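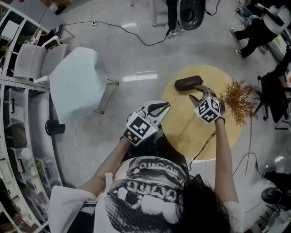

Ashraful Bhuiyan asked that one point be recorded ahead of all others: a training provider leasing demonstration equipment is paying for the hours in which learners can use it, and any quotation that leaves out set-up, charging and calibration should be sent back.

The remark was made on the return journey from Halás, and it is a fair introduction to this report. The Stisberg Institute of Technical Training was invited in July to attend an open day held by Andix, which supplies hand-held gripper kits for recording manual tasks. The recordings are used to train robot arms. The Institute is considering the Plarner kit for its automation certificate, and three members of staff attended on its behalf.

## Purpose of the visit

The certificate at present covers fixed industrial arms and basic programming. Employers in the region have asked that graduates also understand how demonstration data is gathered and checked. The visit was intended to establish whether the Plarner kit could be operated by first-year learners under ordinary supervision, and what it would cost over a full teaching year.

## The kit and its use

A Plarner set consists of two grippers, one for each hand, with a marker cube mounted on each, together with a backpack unit, cabling and a licence for the recording software. The operator picks up, moves and sets down everyday objects as the task sheet directs. Small items are favoured for the first exercises – a glasses case is a typical choice – as they show quickly whether the operator is closing the fingers squarely.

Andix staff gave a safety talk before visitors were offered a turn. It dealt mainly with cable routing and with the need to keep a clear path behind anyone wearing a backpack. Our party considered the talk adequate for adults. It would need to be rewritten for learners under 18, and the supplier has agreed to provide the text in an editable form.

Each visitor was allotted five recordings of the same tabletop task. The first two were treated as practice. The software marks a recording as accepted, doubtful or rejected, and gives a short reason for the last of these. Our party found the reasons clear in most cases, although "pose lost" appeared several times without any indication of which hand was at fault.

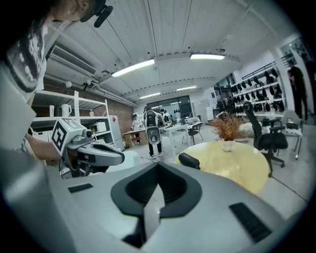 The supplier's training plan assumes that a new operator will produce acceptable work by the end of the first day. Of 73 recordings made by visitors over the open day, Andix reported that 31 were rejected. The Institute does not regard this as a poor result for people with no experience, but it does suggest that a single day is optimistic for a class of learners sharing equipment. Two supervised sessions should be timetabled before any work is assessed.

Comfort was also discussed. The grippers are held away from the body for much of a recording, and one member of our party reported a tired forearm before the end of the turn. Andix recommends regular changes of operator. A schedule for these was requested and has since been received.

## Cost

The lease offered is $1,369 per month for each set, with delivery and replacement finger pads included. Repairs to the backpack unit are charged separately after the first year. The programme would require two sets. Purchase was raised at the meeting, but Andix was not in a position to quote.
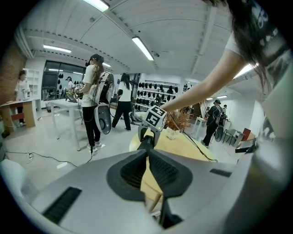 *Page last changed: Thu 27 September*

## Matters still open

The following items were put to Andix in writing after the visit:

- whether recordings made by learners remain the property of the Institute;
- whether faces and voices captured during a session can be removed before storage;
- the notice period for returning a set outside term;
- whether the rejection messages can be made to name the left or right gripper.

Replies have been received on the third and fourth items. The notice period is one month, and the change to the messages is planned for the next software release. The ownership question has been referred to Andix's legal adviser. The Institute will not sign a lease until the first two items are settled.

## Recommendation

It is recommended that one Plarner set be leased for a single term, with the second to follow if the equipment proves suitable in class. Room 5 has the necessary floor space, but further power outlets would be needed along the inner wall – the facilities office has been asked for a price. Staff wishing to try the equipment beforehand may apply through the automation programme office, which is arranging a second visit to Halás.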